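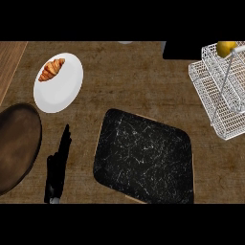 *A croissant on a white oval plate, on a worn wooden table.*

The children's room at the Holmgren branch library has a door at the back that used to lead to a storage closet. Pull it open today and you find a bench with a thick pad, a lamp with a dimmer, a shelf of heavy picture books, and a curtain you can draw across the whole thing. There's no sign telling you who it's for. On the morning I visited, a boy of maybe six was in there with a book on diggers, and a while later a woman with a laptop and a headache asked the front desk if she could have ten minutes in it. She could!

I've been writing about public buildings for a long time, and I have a soft spot for the ones that get the small stuff right. Holmgren gets an astonishing amount of it right. What I wanted to see, though, was the way the library handles noise, light and smell, the parts of a visit that don't show up on a floor plan. Ramps and door widths have rules behind them. Sound mostly doesn't. A room can have every grab bar in the proper place and still be impossible to sit in if you're autistic, or get migraines, or wear hearing aids, or are recovering from a concussion.

## Listening to the building first

The project began with a sound walk. A group of regular visitors, several of them with sensory disabilities, went through the library with clipboards and wrote down everything they could hear. They did it at opening time, during the after-school rush, and again in the last hour before closing. They wrote things like "book drop, sounds like a car door" and "hand dryer, can hear it from Biographies." One person wrote only "the hum" on every single page.

The hum was a ballast in the old light fixtures. Staff had stopped hearing it years ago. When the fixtures over the reading tables were swapped out, the people who had been at the library longest noticed how tired they weren't at the end of a shift. I love this detail. You bring in the folks who are most bothered by a thing, and then everybody gets to go home without a sore head.

The book drop got a felt-lined bin with a floor that sinks as it fills. The hand dryers were replaced with paper towels in one restroom and kept in the other, with a plain label on each door saying which is which. (Some people can't stand the dryers. Others find wet paper unbearable. Having one of each was cheap, and it was a visitor's idea.)

## Loud end, quiet end

The bigger change is in the layout. Holmgren used to have its quiet study area right next to the teen section, with a row of low shelves between them, and I think anyone who has ever met a teenager can picture how that went. Now the building runs from loud to quiet as you walk in. The front has the service desk, the children's room, the copier, the community board and the café counter. Next come the magazines and the public computers, then fiction, and then, past a pair of glass doors with soft closers, the silent room.

Color does some of the work. The carpet starts out a warm orange at the front and cools through green to a deep blue at the back, and the same colors are on the shelf ends and the printed map. A visitor who doesn't read English, or doesn't read at all, can figure out from the floor how much talking is okay. The boundaries between colors also change texture a little underfoot, and cane users picked that up right away - one of them now gives directions to friends entirely by carpet.

The map itself deserves some love. Holmgren's staff drew it with Sastireck, a small design shop that mostly makes trail maps for parks, and you can tell. It marks the spots where the sun comes in hard in the afternoon. It marks the outlets. It marks the two places where the heating vents click. There's a large-print version, a tactile version, and a version with nothing but symbols, and all of them sit in the same rack at the same height, so you don't have to ask for the special one.

## The social part

A sensory map is no use if you're scared to walk through the door, and plenty of people are. Holmgren's answer is a visit guide, a short booklet of photos and simple sentences that walks you through what will happen. You will come in through the sliding door. It opens by itself. There may be a line at the desk. You do not have to talk to anyone. It was written for autistic children, and the library prints far more than it first planned because grandparents take them, and new arrivals in town, and people who haven't been in a library since school and feel shy about it.

Then there are the soft hours. 2 mornings a week, the lights come down, the announcements go off, the copier is moved to its slow, quiet setting, and the desk staff keep their voices low. At first these hours were advertised as being for people with disabilities, and almost no one came. Some parents said later that they didn't feel their kid was "disabled enough" to use them. So the wording changed to "Soft hours: lower light, less sound, everyone welcome," and now you have to get there early for a good chair.

I sat in on one, and it was wonderful. It wasn't silent, which surprised me. A man was rocking gently by the large-print mysteries and humming to himself. Two girls were laying out every book on horses in a long line across the rug. Over by the window, someone had fallen asleep. The sound in the room was low and even, with no sharp edges to it, and I got more work done in that hour than I had all week.

## Smell, the forgotten one

I'll admit I'd never thought much about smell in libraries, except to enjoy it. But scent came up on the sound walk so often that the group went back and did a second walk for it. Floor wax, the toner by the copier, the plug-in freshener in the elevator - that last one was a real problem, since a small closed box is about the worst place you could put a perfume.

The freshener was gone by lunch. The cleaning crew switched to an unscented product and now does the floors in the evening, so the rooms can air overnight. The café counter was a harder call. Lots of visitors love the smell of coffee and warm pastry when they come in, and for some blind visitors it's a landmark, the thing that tells them they've reached the front desk. Others need to get past it fast. The counter stayed where it was, and a side entrance that had been locked for years was opened up, with its own ramp and its own bell. It lets you in between the magazines and the computers, well clear of the milk steamer.

## What it costs, and what it doesn't

People always ask me about money, so let's talk about it. The glass doors and the carpet came out of a renovation that was going to happen anyway. The map was a modest design job. The basket of ear defenders, fidgets and tinted reading overlays at the front desk cost 600 dollars to fill and gets topped up as things wander off. The booklet is folded and stapled in-house. Soft hours cost nothing beyond a switch and a bit of self-control.

The most expensive thing was time. The library paid its walkers for theirs, the same as it would pay any consultant, and it kept them on through every stage. When the first carpet samples turned up with a busy zigzag pattern that made one walker feel seasick, there was still a chance to send them back. That's the piece I'd most like other libraries to copy.

And some are! The Urico library has done its own sound walk and found a public address speaker pointed straight at the toddler rug. The college library at Prerkamon is trying the loud-to-quiet layout across its floors, with the stairs as the dividing lines, and has plans for a visit guide aimed at first-year students. Holmgren lends out its clipboards and blank forms to anyone who asks, and the desk will mail them if you can't come by.

The next round at Holmgren starts in June, with a look at the parking lot and the garden. The walkers already have a list going. The gravel is on it, and so is the flag rope, which pings against its pole on windy days and which you can hear, if you know to listen for it, all the way back in the blue.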